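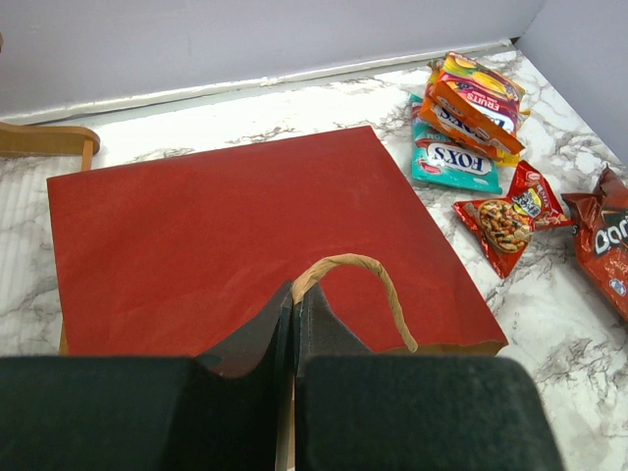

The Handle Problem

A flat paper bag is a poor target for almost every grasp planner written before the current decade. It has no useful height. Its outline gives a bounding box with two long sides, neither of which fits in a parallel gripper, and the part a person would reach for, the handle, is a thin loop of twisted paper that depth cameras tend to report as noise. A perception stack tuned on boxes and bottles will segment the bag, compute a centroid, and send the fingers straight down onto the middle of a sheet of paper with nothing to close on.

The packing software group at Jolley has spent most of its effort on that one case. The task is easy to state. A bag starts flat on a counter with a handful of snack packets next to it. The robot has to stand the bag up, open it, and put the packets in. Jolley's controller, called Katereo, breaks this into four stages with a separate success test for each, and the first stage, getting hold of the handle, accounts for more engineering time than the other three together.

What the wrist sees

Katereo plans from a camera at the wrist. The placement has well-known benefits. Calibration between camera and gripper is short and rigid, and errors in the arm's joint readings mostly cancel, as the fingers and the target appear in the same image. The controller can work on the offset between the two and leave the robot base out of the calculation.

The costs show up at close range. With the gripper just in front of a flat bag, the fingers take up most of the bottom of the image, and the inner plates rise to a point in front of whatever lies behind them. On a red bag with a tan handle, the right end of the loop can be followed down to the near edge of the bag while the left end passes behind the plates and is lost. A detector trained on complete handles scores this badly. A detector trained on partial handles scores it well, and then also fires on gray veins in a marble countertop, which are thin, branching and curved in much the same way.

Jolley's first fix was a mask. The gripper geometry is known, so its pixels can be removed before detection. This worked until the fingertip pads were changed. The new pads were thicker and dark green, the mask had been drawn for the old ones, and a sliver of pad at the upper corners passed through as part of the scene. The planner treated it as an obstacle that moved whenever the arm did. The arm backed away from it, and kept backing away, until it hit the workspace limit.

The mask is now rendered at run time from a model of the gripper and checked against the live image at startup. If the two disagree beyond a set margin, Katereo refuses to start. Operators dislike this behavior. The developers have declined to change it.

Curves instead of boxes

The larger change was in how a handle is represented. Early versions returned a box around the loop and a confidence value. A box says little about where to put two fingers. The current version fits a curve, sampled at evenly spaced points, and attaches to each point an estimate of whether it was observed or filled in. The planner is only permitted to grasp at observed points. Filled-in points are used for collision checks and for predicting which way the loop will swing once it is pulled.

The rule sounds conservative, and it does cost time. When the visible part of the handle is too short, the arm has to move and look again. Most of these moves are small: a shift to one side brings the hidden end of the loop out from behind the plates. Katereo picks the shift by scoring a fixed set of 3 candidate views, then takes the one expected to expose the most new curve. A more general search over views was tried first. It produced slightly better pictures and took long enough that operators assumed the robot had stalled.

Lighting turned out to matter less than contrast. Tan paper against brick red is an easy separation in color alone. Tan against a brown bag is hard, and tan against a pale counter is harder when the handle casts only a weak shadow. For those cases the software falls back on a cue that took some time to get right, the twist itself. Twisted paper cord has a repeating diagonal texture that marble does not have and that printed packaging rarely has. A small filter bank tuned to that pattern removed most of the false hits on stone veining.

It did nothing about molded or ribbed surfaces, which also repeat. A surface with faint parallel lines beside the bag still lowers the margin, and the fitting step has to reject it on the grounds that ribs run straight and handles arch.

Labels that lie

After the bag comes the clutter. Snack packets are awkward for reasons unrelated to the bag. They are crinkled, shiny and covered in pictures of other things. A red packet printed with a bowl of mixed nuts contains, as far as an open-vocabulary detector is concerned, a bowl. Fruit artwork on a packet is detected as fruit. Early logs from the Menville test site include a plan to set a bowl upright before packing it.

The remedy was structural. Katereo runs segmentation first, on shape and depth, and allows recognition only within a segment. An object nested fully inside another segment, with no depth step at its border, is treated as print. The test is crude and fails on clear windows in packaging, where the contents really are behind the surface. For the snack set it is enough.

Text is the better clue when it can be read, and it often can't. A crumpled Doritos bag at the side of the image may show only "Dori". Two Fox's packets leaning in one stack carry the same logo at different angles, and a text reader that groups matching words will merge them into one object. Katereo keeps text as evidence about a segment and never as a reason to join two. A partial word is matched against the list of expected items, and if exactly one item fits, the label is accepted at reduced confidence. If more than one fits, the object is packed as unknown. The gripper does not need to know the brand. It needs a width, a height and some idea of how much squeezing the packet will take.

Stacks are handled from the top down, with one exception. If removing the top packet is predicted to slide the one under it toward the edge of the reachable area, the planner starts with a looser item elsewhere. The prediction comes from a simple tilt estimate. A full physics simulation was tested in its place and disagreed with reality about as often as it disagreed with the tilt estimate, so it was dropped.

Force, late in the chain

Perception only has to be good enough to get the fingers to the handle. From there, contact takes over. The fingers close until the motor current rises, hold at low force, and lift by a short, fixed distance. If the load rises in step with the lift, the handle is held. If it stays flat, the fingers have closed on air. If it climbs too fast, they have probably pinched the bag wall along with the loop, and paper with an already torn corner will not forgive much of that.

These 3 outcomes are separated by thresholds set by hand. A learned classifier replaced them for one release and was more accurate on the Jolley bench. At Menville, where bags came from a different supplier with stiffer handles, it was worse, and it gave no indication why. The thresholds came back. They are wrong in ways that can be read off a plot.

The same caution runs through the rest of the code. Every stage writes out what it believed, what it commanded and what it measured, in a log format adapted from Vasilakis, a replay tool the group had used for an earlier sorting project. A failed run can be stepped through with the image, the fitted curve and the motor current lined up on one clock. Detector updates are tested by replaying a fixed set of 250 recorded approaches before any new code touches an arm. Replay cannot show what would have happened after a different motion, so it is used only up to the first point at which the new planner departs from the recorded one. Beyond that point the run is marked as needing hardware.

What is left

Opening the bag remains the weakest stage. Katereo holds one handle and needs the other, and on a flat bag the far handle is often folded underneath. The current approach lifts the bag by the first handle, lets it hang, and looks for the second from a view below the rim. With a single arm there is then no second hand to take it. The bag has to be set down standing, which depends on the folded base opening on its own, and stiff new paper is reluctant to do this.

A two-arm version is in testing. It solves the handoff and adds a planning problem of its own, in that each arm blocks the other's camera during the moment when both need to see the rim. The developers expect to share one curve model between the two views, with each arm marking its own points as observed or filled in. The merging code was first run in August. It works on recorded data, and on hardware it still loses the second handle when the bag rotates faster than the cameras update.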